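We use cookies to remember your preferences and to count visits. Accept all | Manage settings

In defence of the boring gripper

May 6, 2022

I have spent a good part of this spring comparing grippers, and I would like to complain about it in public.

The question I was given was simple enough. We had one arm, one tabletop, one camera on the wrist looking straight down between the fingers, and two candidates for the job of picking small things up. The first was the Vevar, a two-finger parallel gripper so plain that the catalogue gave it half a page. The second was the Drotov, which has three jointed fingers, a bending palm and a brochure with a fold-out. Both existed as models in our simulator, Skollow, so I could ruin them as often as I liked without signing for anything.

I wanted the Drotov to win. Everyone does. It curls round a mug the way a hand does, and visitors make a small pleased noise when it moves. The Vevar opens and closes. If you show it to a visitor they ask where the robot is.

So I ran 1000 attempts with each, on 12 household shapes, and the half-page gripper came out ahead on nine of them. The Drotov took the mug, the ball and an awkward thing we call the potato. On everything else it arrived with great ceremony, considered its options and knocked the object over.

My colleague Nattawut Chuensuk was not surprised. He thinks people choose grippers the way they choose sofas, by imagining a better class of life happening on them. I think he is too kind, as a sofa at least gets sat on. I have visited labs where the clever hand lives in its case and the daily work is done by something with two fingers and a bit of rubber glued to each.

My real grievance is with the camera, though, or with how seldom anyone mentions it. Grippers get compared on force, stroke and weight, all of which fit nicely in a table. Hardly any comparison I've read says how much of the world is left for the wrist camera to look at once the fingers are bolted on. With the Drotov, a good share of every image was knuckle. The controller was being asked to find a wooden peg while peering through what amounted to a hedge.

With the Vevar open, you get the table.

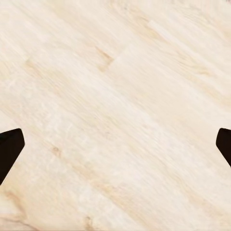

Wrist view in simulation, fingers open, nothing between them yet.

I find that view restful, and I suspect the controller does too. Two dark fingertips sit at the sides and keep out of the way, and the middle is left for whatever you came to pick up. You also know where the fingers are without doing any sums, which matters when the thing doing the sums is a network that has been trained overnight and is in no mood for extra work.

I can already hear the objection, because I've had it by email. The simulator flatters simple hardware. Two rigid fingers are easy to model and three floppy ones are not, so perhaps I have only shown that Skollow is bad at knuckles. That's fair, up to a point. The wood grain in our tabletop is smeary, the light is kinder than any room I have worked in, and contact between a soft fingertip and a curved surface is the sort of thing physics engines do with their eyes shut. I reran 200 of the Drotov attempts with gentler contact settings. It improved on the potato.

The hardware trials are set for September, at the Chantharasri workshop, and I may be eating this column by then. A real Drotov may be a marvel. Real cables may make the Vevar sulk. I have been wrong about grippers before, including one with suction cups that I praised in print and which later could not be persuaded to let go of a beer mat.

Still, I would ask anyone about to spend money on a hand to do one dull thing first. Mount the camera where it will really go, open the fingers, and look at what the robot will be looking at all day. Then close them and look again. It takes ten minutes and there is no fold-out. If most of what you see is gripper, you have bought a very good view of a gripper, and the object will have to take its chances.

Nattawut has asked me to record that he still wants the Drotov. He says it would look nice by the window.

Enjoyed this column? Enter your email address to get the next one in your inbox. Unsubscribe at any time.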